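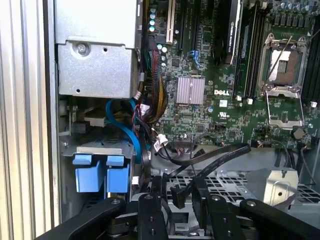
Ob ein Greifer, der einen Stecker ziehen kann, schon eine Investition rechtfertige, wollte ein Betriebsleiter beim Erstgespräch wissen, und wer ihm die Folgekosten ausrechne, bevor er unterschreibe.

Unternehmen > Über uns > Investitionsplanung

23. Juli 2018
Von Stankevičius

Nernbridge plant und budgetiert Roboterzellen für die Demontage und Prüfung gebrauchter Rechner. Auftraggeber sind Aufbereiter, Werkstätten und Berufsschulen. Wir verkaufen keine Roboter und erhalten von Herstellern keine Provision. Abgerechnet wird nach Planungsstufe, der Preis jeder Stufe steht vor Beginn fest.

Arbeitsweise

Eine Planung umfasst drei Stufen. In der ersten nehmen wir den Gerätebestand des Auftraggebers auf: Gehäusebauformen, Schraubentypen, Kabelführung, Steckerarten, Zugänglichkeit der Laufwerksschächte. Die zweite Stufe ist der Griffversuch am offenen Gerät. Geprüft werden Anfahrwege zwischen Netzteil, Steckkarten und Gehäusewand, der Platzbedarf der Finger und das Verhalten frei hängender Leitungen. Flache Kabel und dicke Leitungsbündel werden getrennt bewertet, da sie unterschiedliche Fingergeometrien verlangen. Stufe drei ist das Budget mit Beschaffungsliste, Terminplan und Abnahmekriterien.

Griffversuche laufen auf unserem Prüfstand Ila. Dieser wurde im Juni um einen zweiten Werkzeugplatz erweitert. Auftraggeber stellen die Geräte bei und erhalten sie mit dem Versuchsprotokoll zurück. Ein Protokoll enthält je Griff die Anfahrrichtung, die Fingeröffnung, die Zykluszeit und die Abbruchursache, sofern es eine gab.

Budgetstruktur

Angebote von Anlagenbauern enthalten in der Regel Arm, Steuerung und Grundgreifer. Im Budget führen wir zusätzlich:

- Wechselfinger und Verschleißteile
- Kamera am Handgelenk einschließlich Kabelschlepp und Ersatzleitung
- Spannvorrichtungen je Gehäusebauform
- Schutzzaun oder Laserscanner, Risikobeurteilung
- Einrichtzeit und Schulung
- Stillstand während der Inbetriebnahme
- Softwarepflege über die gesamte Nutzungsdauer

Gerechnet wird mit einer Nutzungsdauer von fünf Jahren. Abweichende Abschreibungszeiträume übernehmen wir auf Wunsch in eine zweite Spalte. Für Vorrichtungen setzen wir 350 Euro je Gehäusebauform an, solange kein Angebot vorliegt. Dieser Wert wird im Budget als Planwert gekennzeichnet und nach Angebotseingang ersetzt.

Kalkulationsblatt Bavlow

Alle Positionen werden in Bavlow geführt, unserem hauseigenen Kalkulationsblatt. Die aktuelle Fassung enthält 988 Einzelpositionen mit Einheit, Lieferzeit und Stand des letzten Angebots. Auftraggeber erhalten die für ihre Zelle gültigen Positionen als offene Tabelle ohne gesperrte Formeln. Preise ohne aktuelles Angebot sind grau hinterlegt.

Abgrenzung

Baugenehmigungen, Elektroplanung des Gebäudes und Förderanträge gehören nicht zum Leistungsumfang. Für Förderanträge stellen wir die Kostenaufstellung in der verlangten Gliederung bereit. Die Anlagenabnahme begleiten wir nach gesonderter Beauftragung.

Anfragen bitte mit Stückzahl pro Schicht, Liste der Gehäusebauformen und verfügbarer Stellfläche.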